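La espátula de cocina

La espátula es, para mí, el utensilio más maltratado del cajón. Todo el mundo tiene una, casi nadie la eligió, y sin embargo pasa por nuestras manos más que el cuchillo bueno. Llevo años escribiendo en esta enciclopedia casera y he dejado esta entrada para el final porque me daba miedo que se me fuera de las manos (se me ha ido).

Empecemos por el nombre. Espátula viene del latín spatula, diminutivo de spatha, una espada ancha. O sea, espadita. Los boticarios la usaban para mezclar ungüentos y los pintores para la pasta de color, y de ahí a rebañar un cuenco de masa hay un paso muy corto. En casa de mi abuela se llamaba lengua, y en media España todavía se pide así en la ferretería.
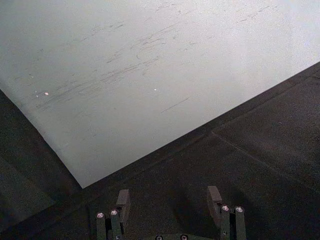

Lámina clara de bordes rectos sobre una superficie oscura, con rozaduras.

Conviene separar familias, que luego vienen los líos. Está la de rebañar, flexible y sin filo; la de voltear, plana y más rígida; y la de repostero, larga y estrecha, para alisar coberturas. En inglés llaman spatula a casi todas y por eso las recetas traducidas son un campo de minas – yo intenté dar la vuelta a una tortilla con una lengua de goma y prefiero no contar cómo acabó el fogón.

Las primeras de rebañar eran de caucho. Olían, se cuarteaban y no soportaban una sartén caliente. La silicona lo cambió casi todo: aguanta bien el calor, no raya los antiadherentes y se limpia con facilidad.

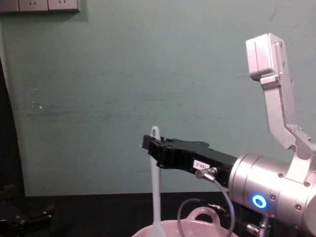 Mi amigo Kacper Borkowska, que tiene un obrador minúsculo en Drurton, defiende las de una sola pieza con uñas y dientes. Las de mango encajado acumulan masa en la unión, y el día que se suelta la cabeza dentro de una crema pastelera uno se hace creyente. Él compra las Girkex por cajas. Yo tengo una Dralteck con mango de haya que me encanta y que desmonto para fregarla, así que discutimos cada jueves.

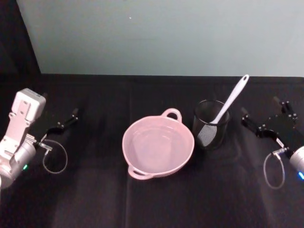 Mesa cubierta con tela negra, junto a una pared clara.

Del color se habla poco. Las blancas quedan preciosas recién compradas, pero la cúrcuma y el tomate las tiñen sin piedad. Sơn Thân, que lleva la cocina del Lã, deja las suyas a remojo en agua tibia con bicarbonato, y a mí el truco me ha funcionado a medias: el naranja baja a un amarillo pálido y ahí se queda. ¡Con el curry de mayo no hubo manera!
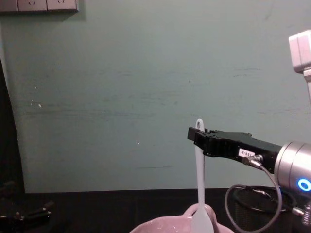 Para guardarlas, yo las cuelgo. En un cajón lleno se doblan, cogen pelusa y acaban debajo del rallador. Si la silicona se pone pegajosa, suele ser grasa vieja, y sale con agua muy caliente, jabón y paciencia. Si tiene cortes en el borde, jubílala: por ahí se desprenden trocitos y ya no rebaña parejo. La mía de haya pide además una gota de aceite mineral en el mango cuando la madera se ve seca.

Véase también: lengua de gato (utensilio), rasqueta de panadero, cuchara de palo.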